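18th July

Limescale cleaner trials, stone basins. Carrying on from the sheet Relu left, his numbers start at 759 so mine do too.

Murkholm sample first. Diluted 1 to 60 as on the tin, 300 ml made up, which is far too much for offcuts, use a smaller jug next time. Brushed on to the grey offcut, left two minutes, rinsed. Scale softened at the edges only. Second go same again, bit better. No etching I can feel with a fingernail but the shine has gone slightly flat on the left corner. Could be old damage, Relu didn't photograph the offcuts before he started!! Must do that from now on.

Brundberg paste next. Thick, smells of pear drops, hard to spread thin. Dries on the brush if you turn your back. Scale came off clean with a plastic scraper. Left a faint ring where the paste had been thickest, wiped over with plain water three times and still there. Will look again when its properly dry. If the ring stays then Brundberg is out for anything polished, might still do for the slate.

Acid drop test on the spare tile as control: vinegar, one drop, dull spot straight away. So the tile is real limestone whatever the label says. Floarea had it down as porcelain. Changed the label.

Taps: whatever we pick has to be safe on chrome as well, people never mask the tap off. Need to cut up the old tap body from the scrap box and try both products on it.

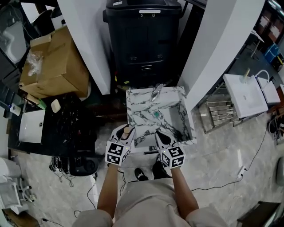 Square basin, dark grey veining. Chrome tap at the back edge.

Sealer. The Drurska stuff has gone lumpy, the lid wasn't on tight. Strained a bit through a stocking and it went on ok but I wouldn't trust any result from it. Ask Floarea Neagu to order a fresh one, small size. Also more nitrile gloves, medium, we only have large and they fill up with water.

Rang Jayasinghe about the drain ring question. Their man reckons coloured finishes are lacquer over brass and anything acidic will lift it in time. Wants us to send a ring so he can check. Said he'd ring back, didnt.

To do:
- photograph all offcuts dry, both sides
- Brundberg ring, check again tomorow under the side lamp
- Murkholm at half dilution, same offcut, right corner
- cut up tap
- Relu Husar to say which offcuts he'd already sealed, sheet only says "the two good ones"

Brushes are soaking in the blue bucket, please don't tip it out.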